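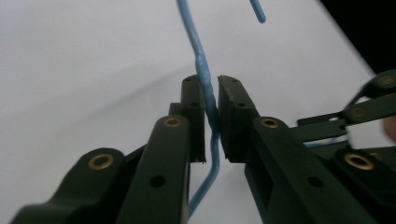 Light blue wire hanger, held where the wire bends.

1/ Hirbridge Ladies' winter golf league, results from December 28, 2023. Nine holes, stroke play, played off the forward tees. Course was 3863 yards last June but two holes are on temporary greens, so it's shorter now.

2/ Samina Bugti had low round with a 44. Razia Lashari was next on 46. She had a putt on the last to get within one and left it short.

3/ Also for Hirbridge, Ghazala Lashari carded a 49 and Mehwish Ansari a 53. Mehwish took a 7 at the third, then parred the next two.

4/ For Edora, Beverley Cosgrove shot a 47. That was their best card of the day. She was out first and had the worst of the wind.

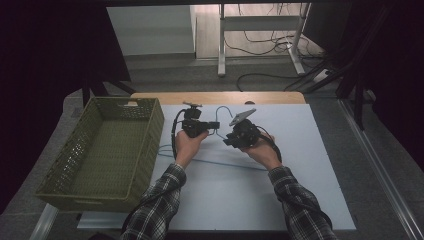
5/ Team standings: Hirbridge stay top, Edora second. The gap is two points. Edora have a match in hand, so it's closer than it looks.

6/ The Niazi Cup draw has been done. Samina plays Beverley in one semi-final, Razia plays Ghazala in the other. Yes, the Lasharis have drawn each other again. Same as last time.

7/ Semi-finals have to be played before the course goes back to full greens. Sort your tee times out between you and tell the pro shop.

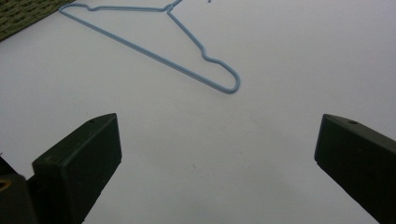
If you can't agree a date, the match goes to whoever offered the first two. The rule is on the noticeboard and it was used last winter.

8/ Next league round is away at Nedetti. Trolleys are allowed there, buggies aren't. Names on the sheet please.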